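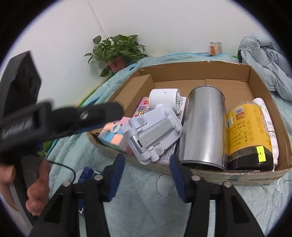

Yulan Pan wrote that a carton "has its real working life after the goods have been taken out of it," a remark often repeated in writing on the household reuse of boxes. Household carton reuse is the practice of keeping cardboard boxes that arrived as packaging and using them again in the home, mainly for storage, sorting, moving and mailing. It is found wherever goods are sold or shipped in corrugated board. It differs from recycling, in which the board is pulped and made into new paper products.

Background

Before corrugated board became common, goods traveled in wooden crates, barrels, baskets and sacks. Many of these were returned to the seller or sold on, and those that stayed with the buyer were put to use in the house or yard. Tea chests served as moving boxes, and flour sacks were cut up for cloth. When cardboard replaced the crate, the habit carried over to the new material, although a carton lasts a much shorter time than a crate.

The growth of self-service stores added to the supply. Shops received stock in large cartons, emptied them onto shelves and left them near the checkout for customers to carry purchases home. Home delivery later brought the boxes straight to the door. Smaller parcel boxes now make up much of what a household keeps, while the larger shipping cartons used for paper goods, canned food and appliances remain the most wanted for storage.

Types of box

The most common kind is the regular slotted carton, which has four flaps at the top and four at the bottom. The outer flaps meet in the middle and are held with tape, glue or staples. Trays are shallower and have no top flaps. They are used in shops for fruit, drinks and cans, and can be stacked when the corners are stiff enough. A telescope box has a separate lid that slides down over the base, as in boxes for shoes and office paper.

Boards are described by the number of layers. Single-wall board has one wavy sheet between two flat ones and is the usual material for parcels. Double-wall board has two wavy sheets and is used for heavy or fragile goods. The wavy sheet gives a box most of its strength when the waves run up and down, and a box stored on its side carries less weight for this reason.

Preparation

Boxes kept for reuse are usually checked first for damp, stains, insects and food remains. Old labels are peeled off or covered. A full carton may be cut down to make a tray, either by folding the top flaps inward or by slicing the walls to the height wanted. Folded flaps give a double thickness at the rim, which resists bending when the box is lifted. Cut walls are lighter but have a raw edge that wears quickly, and clear tape is often run over the rim to bind it.

The bottom seam is the weakest point. A second strip of tape laid across the first, in the form of an H or a cross, spreads the load. A flat panel cut from another box can be laid on the floor of the carton for the same purpose. 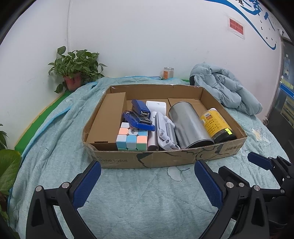
Open cardboard box holding a smaller carton and a puzzle cube.

Use in the home

Storage is the main use. Open boxes hold toys, tools, cleaning supplies, craft materials and papers on shelves, under beds and in closets. Smaller boxes are placed inside larger ones as dividers. Seasonal goods such as heaters, fans and holiday decorations are often kept in the cartons they were sold in, with the original padding.

Sorting is a short-term use. During a cleanup, boxes may be set out for things to keep, give away and throw out. In a common form of the method, a box of undecided items is closed, marked with the month and opened again later. Anything not missed in that time is given away. Xiaoyan Fan recommends a waiting period of 8 months, long enough to take in most of the year's changes in weather. Other writers set shorter periods.

Moving is the heaviest use. Books and canned goods go into small boxes, bedding and clothes into large ones. Mixed sizes are harder to stack in a vehicle than matching ones, and some households buy new boxes for this purpose even when they have old ones on hand. Secondhand moving boxes are also traded. The exchange service Fundudero let members pass on sets of cartons after a move and asked that each set contain at least 5 boxes of one size. Its competitor Lundent rented plastic crates instead.

Durability

How long a box lasts depends on load, handling and humidity. Board softens as it takes up moisture from the air, and a stack that stands well in winter may lean in August. In a small household trial described by Lihua Gu and Dehua Zhong, 70 used cartons were loaded and carried up and down a flight of stairs. Most failures began at the hand holes or the lower corners, and few began in the middle of a wall. Boxes without hand holes lasted longer but were dropped more often.

Cartons are poorly suited to basements, garages with bare concrete floors, and outdoor sheds. Raising them on slats or a shelf lets air pass beneath. Photographs, textiles and important papers are better kept in acid-free boxes, as ordinary board can yellow the things it touches over time.

Criticism

Some writers on housekeeping regard saved boxes as clutter in their own right. Xiaoqing Zhong argued that a household rarely needs more than 5 empty cartons at once and that the rest should be flattened and recycled. Cardboard can shelter silverfish and cockroaches, which feed on the glue, and pest control guides commonly advise against leaving it stacked in kitchens. Loose piles near heaters or water heaters are also a fire risk.

See also

Corrugated fiberboard
Packaging waste
Moving company
Home storage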